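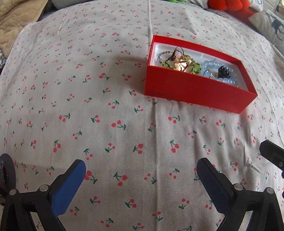
Slide 1. Good evening. Thank the Daselum library for the room. Talk runs 25 minutes, questions after.

Slide 2. Why prints repeat. A printed cotton is one small drawing used over and over. The drawing plus the space around it is called the repeat. Cherries, dots, sprigs — same rule for all of them.

Slide 3. Straight repeat and half-drop. In a half-drop, each column starts halfway down the one beside it. Hold up the Albers sample, then turn it sideways. Ask who can find the join.

Slide 4. Buying enough. Measure the repeat before you cut. On a large print, add one full repeat for every panel that has to match. My curtains in April needed 9 panels, and I came up one short.

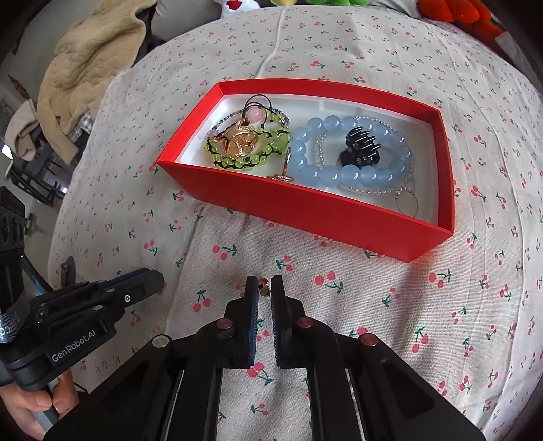 Small scattered prints don't need matching at all, a reader of the Usport newsletter wrote to me, and she has made quilts that way for years. I agree for quilts. For a bed sheet with a center seam I would still match.

Slide 5. Direction. Tossed motifs point every way, so pieces can be cut upside down. One-way prints can't. Pause here, people write this down.

Slide 6. Washing. Wash before cutting, warm, no softener. Skip if short on time.

Questions. Handouts are by the door.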